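Shape boards back on the lending shelf

The foam shape boards are back at the Rutkowska toy library after the October sort. Every board and its pieces were laid out on the workroom tables, matched up and bagged again. The whole job covered 463 sets, and almost 3000 loose pieces went through our hands before the last box was closed.

Most sets were complete. Two were missing their pegs, and those have gone to Cotico for replacements. Please don't swap in a piece from another set if yours is short - tell the desk and we will look in the spares drawer.
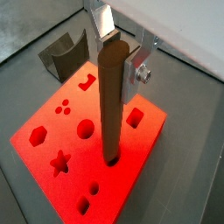 Pieces should go back in their own cutouts before a board is returned. Round ones go in most easily if you hold them upright over the hole and lower them straight down. Pushing at an angle wears the edge of the foam, and after a while the piece won't stay put. If a block doesn't fit, try another opening before you press harder.

Boards can be wiped with a damp cloth and a little dish soap. Leave them flat to dry, away from heaters.

Loans are for 2 weeks and can be renewed once. The Drirkau branch has its own boards in a separate cabinet, so return each one to the branch it came from. To reserve a set, use the Jotport page or ask at the desk before 5 p.m.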